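Search minutes and notices
Enter keyword
Go

Jekari House Residents' Group
Minutes of the meeting held 3 April 2025, shared laundry room

Chair: Thanakorn Ruangrit
Minutes: Themis Konstantinidis

1. Previous minutes
The February minutes were accepted with one correction. The dryer filter is to be cleaned after every load, not weekly.

2. Towels
Themis reported that the guest room towels are being put away in different ways and the shelf keeps tipping over. Agreed that bath towels are folded in thirds lengthwise, then in half twice, with the fold facing out. Hand towels go in the basket, rolled.
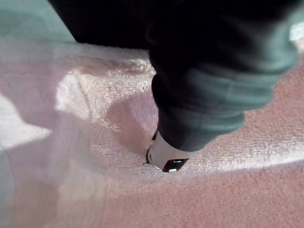

Terry towels are to be washed without fabric softener, as several residents find they stop soaking up water. Colours are to be kept apart from whites for the first few washes. Thanakorn will put a note on the cupboard door.

3. New towels
The quote from Heren for 30 bath towels was not accepted. Themis to ask Tandeo for a price on a heavier weight.

4. Drying rack
The rack stays by the window. Items left longer than 4 days will be folded and placed on the bench.

Meeting closed. Next date to be advised.

Recent items
Bin room key
Bike storage list
February minutes

Comments (2)
Hauksdóttir, unit 30: Can the note mention face washers too?
Themis K.: Yes, rolled, same basket as the hand towels.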